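Ticket 669: toaster oven on the white table, trips the outlet and won't hold heat
Reading time: 4 min

Opened by Romain Joly, break room, second floor

Hi Hüsnü, it's me again with the toaster oven. I know you closed this once already in March (thank you for the new power strip, by the way, it's lovely) but the thing is back to its old tricks, so I'm reopening and writing down everything I've tried so you don't have to ask me twice.

What happens: I turn the big knob up, the heat comes on, everything smells like toast, and then after 4 minutes the outlet clicks off and takes the kettle with it. Matúš was halfway through making tea and he was not pleased. If I keep it on low it stays alive much longer, but then you get warm bread and that's it.

Tried so far:

Moved the plug from the strip to the wall. Same click, same 4 minutes. I did that one twice.

Unplugged the kettle and ran the oven alone. It lasted 22 minutes! I got very excited and made cheese toast for Bastien and myself. Then I plugged the kettle back in, switched it on, and off went the lot.

Emptied the crumb tray. I'm embarrassed about how much came out of there, so let's move along.

Swapped in the spare oven from the Kondham office for one lunch. It's an older one and very slow, but it ran next to the kettle and never tripped anything. So maybe ours just pulls more power? You'd know better than me.

Reply from Hüsnü Dursun

Romain, thanks, this is useful. The kettle and the oven are on one circuit and together they're too much for it. Please don't run both until I've had a look. Also check there's air behind and beside the oven. Last time I came up there was a cereal box leaning on it.

Romain Joly

The cereal box was Baptiste's and it has been spoken to. I've pulled the oven out from the wall and cleared the back. I also put a note on the kettle that says OVEN OFF FIRST in very large letters, and so far people are obeying it, more or less.

New thing though, and I don't know if it belongs on this ticket or a fresh one. The timer knob has gotten stiff. You turn it to ten and it feels like it's grinding over sand, and then sometimes it sticks near the end and never dings, so you have to stand there and watch your lunch like a hawk. I wiped around it with a damp cloth (unplugged, promise) and that helped for maybe a day. Is there a part for that, or do we just live with it?

Reply from Hüsnü Dursun

Keep it here. I'll order a timer from Le Goff, they had one for 80 last time I asked. An electrician is coming 2026-04-17 to look at splitting the circuit. Please have the table cleared on the oven side and leave the oven unplugged overnight so he can get at the outlet.

Romain Joly

Great, will do. I'll unplug it before I go home and remind Matúš, who stays later than me and is known to get hungry. The mugs can go in the cupboard for the night, and the plates and bowls too. Anything that's still out in the morning I'll shift to the other end before your guy arrives.
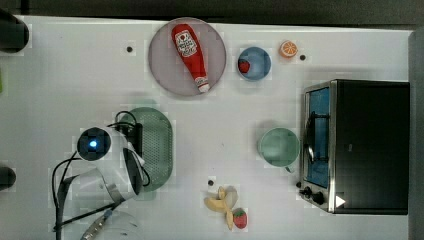
One more question while I have you: once the circuit is split, which outlet should the kettle go on? I'd love to keep it near the sink if we can, because carrying it full across the room is how we got the puddle. Leave the ticket open until the timer's in, please, and I'll report back after a proper round of toast.

Questions about a ticket? Write to the Jemora building desk | Back to top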